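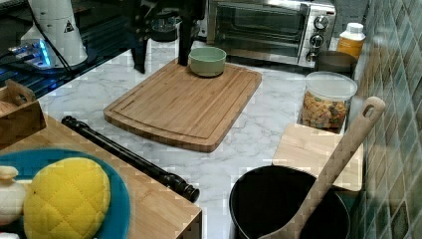
Kanusano opened its test kitchens for one afternoon in September, and we were given a badge, a cookie and a hairnet, in that order. The hairnet was odd, given that no food was going to be eaten. I wore it anyway until Zhenhua Xiao, who runs the manipulation bench, mentioned that the nets were for the tour of the machining hall.

We had come to see grippers compared. At work we're choosing between three sets of fingers for an arm that handles kitchenware, and the data sheets all agree that each one is the best. Kanusano sells none of them. It rents out rooms to people who want to find out before they buy, and on open day it runs the comparisons itself so visitors can stand behind a line on the floor and have opinions.

The room was a home kitchen in everything but smell. Marble-patterned counter, toaster oven, bamboo cutting board, a little green bowl. The board and the bowl are the standard test, because a board is flat and slides away from you, and a bowl has a thick rim that looks easy to pinch and then isn't. The task list had 200 attempts on it for each set of fingers, split evenly between the two objects. So 100 bowls, 100 boards, and a coffee break that everybody except the arm took.

First up were the Prumesen fingers, which are long, stiff and dark, and look like something you would use to get a ring out of a drain. They were good on the board. They get a tip under the edge and lift, no drama. On the bowl they were fussy about where they landed, and when they landed badly the bowl scooted. Zhenhua's note on the whiteboard said "approach angle!!" with two exclamation points, which I gather is one more than usual.

Fang's are softer at the tips and quite a bit wider. They did better on the bowl and worse on almost everything that happened on the way to the bowl. Wide fingers in a crowded kitchen have to go somewhere. They went into a canister twice while I was watching, and the planner then got cautious and took the scenic route for the next several attempts. A man next to me from a packaging firm wrote "polite" in his notebook. I think he meant it as a criticism.

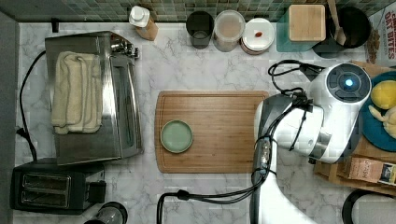

The third set, from Varkura, arrives with its own controller, its own power supply and its own opinions about your network. Setting it up took 61 minutes, which I know because the open day schedule allowed fifteen and I had nothing else to look at. Once it was going, the force control was easily the nicest of the afternoon. It closed on the rim of the bowl like someone who has been told what the bowl cost. It was also slow, and if you are paying for a cell by the shift you would feel every second of that politeness.

Cable routing deserves a paragraph and rarely gets one. We lose more time at our own site to cables than to bad grasps. I asked how they dealt with it here and was told "loops, and patience." There is a rotating connector that would take care of some of it. It costs $380 and has been on the shopping list since spring.

The cameras were the part I'd underestimated. One session was run from a high view and one from lower down, with the same fingers and the same bowl, and the difference between the two views was bigger than the difference between two of the grippers. Steel reflects, glossy canisters reflect, and a pale bowl close to a steel oven is a hard thing to find the edge of. We had spent a month at home arguing about finger pads. I kept that to myself.
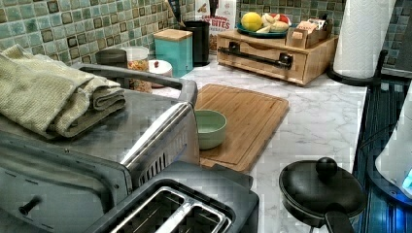 The test kitchen counter, with the board and bowl beside the toaster oven.

Zhenhua was frank about the clutter. An early version of the room had a bare counter and every gripper did beautifully in it, so they went out and bought groceries. Object positions get changed between sessions, within limits, and visitors are asked not to help. There is a sign about this. Someone had obviously helped.

Some practical notes if you go next time. Ask for the afternoon slot, the morning is mostly slides. Bring your own part if it fits in a backpack, they'll let you try one object per group at the end (we brought a ladle, Fang's fingers dropped it, Prumesen's didn't). The raw logs are available on request, and you should request them, as the summary handout rounds everything in a friendly direction. Parking is behind the building, past the gate that looks closed.

We are leaning toward Prumesen and a better camera mount. The Varkura people have emailed already, asking about our network.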